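December 27, 2018 - dressing table, bay 2

Picked up where Joelle left off. Table is the white one with the mirror mounted on it, Skudex stock, item 208 on the Blackburn list. Purpose of today was to settle where it stands and what goes on the top before anyone fixes anything down.

Position: on the ground floor, facing out toward the balcony. Tried it square to the wall first and the mirror gave back mostly blank paint. Turned it a few degrees and left it. Feet are marked with tape. If you move it for cleaning, put it back on the tape.

Top: two items only, the small pink vase to the right and the pot of artificial flowers to the left of it. Qusai wanted a tray as well. Tried the tray, took it off again, it hid too much of the top and slid when the drawer was pulled. Tray is back on the shelf with the other spares.

Mirror: dusted the carving with the 12 mm brush, dry. No cleaner on the gold trim on the rose until Imad confirms what the finish is. The scrollwork holds dust in the undercuts and a cloth does not reach it. The small floral ornament at the upper left of the rim should be brushed with light strokes only, one hand behind it for support. Glass done last, cloth barely damp, working down from the top.
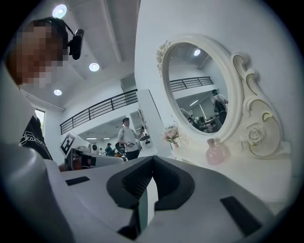

Reflections

With the table at the present angle the glass picks up the balcony railing, one of the ceiling lights and the desks. The railing is acceptable. The ceiling light is a nuisance - it reads as a bright spot from standing height. Options are to tilt the mirror forward slightly or turn the table further. Prefer the tilt, but the mounting needs checking before anyone leans on it.

Open items

Zulkifli to look at the mirror mounting and say whether it will take a shim.
Imad to confirm finish on the gold trim.
Muthoni to correct the inventory sheet, which still has the vase and the flower pot down as one line.
Decide on the stool. Skutunetti quoted 3,803 for the matching one and that is too much for a stool.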